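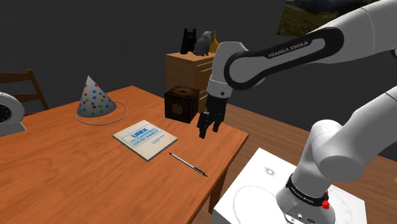 Tabletop scene in the Andov simulator, gripper open over the right end of the table.

Andov Tabletop Pack, product notice and parts information
Updated Apr 9, 2025

Affected: gripper model for the Franka Emika arm, Tabletop Pack release 5
Status: fix available to all licence holders

Fault
When the gripper is told to close on a small object near the edge of the table, the two fingers can stop at different widths. The controller still reports a full grip. The arm then lifts with the object held by one finger or not held at all. Slim items such as the pen are the worst affected. The book and the box can be pushed instead of gripped, and may go over the edge.

Mehwish Bhutto at Morari reported the fault in August after 40 failed lifts in a run of 600. We traced it to a wrong contact setting on one finger, which came in with release 5. Earlier releases do not have it.

Safety
Do not load motion plans made with release 5 on to a real arm. A plan that passed in the simulator may include a lift that was never properly gripped, and an object could be dropped or thrown. If such a plan is already in use, stop the arm, keep people outside its reach and remove the plan before restarting.

What to do
Install patch 1133 from your account page. Close any open scenes first.
Delete saved grip results and run them again. The patch does not correct old logs.
Check that the left and right finger readings match with the gripper open and with it closed.

Scene files, table layouts and object positions are not changed by the patch. Custom grippers built on the Virk template need the contact setting copied across by hand, and the steps are in the release notes.

Contact
Tahira Rajput, product support, Brundumard office. Please quote your licence number and attach the grip log.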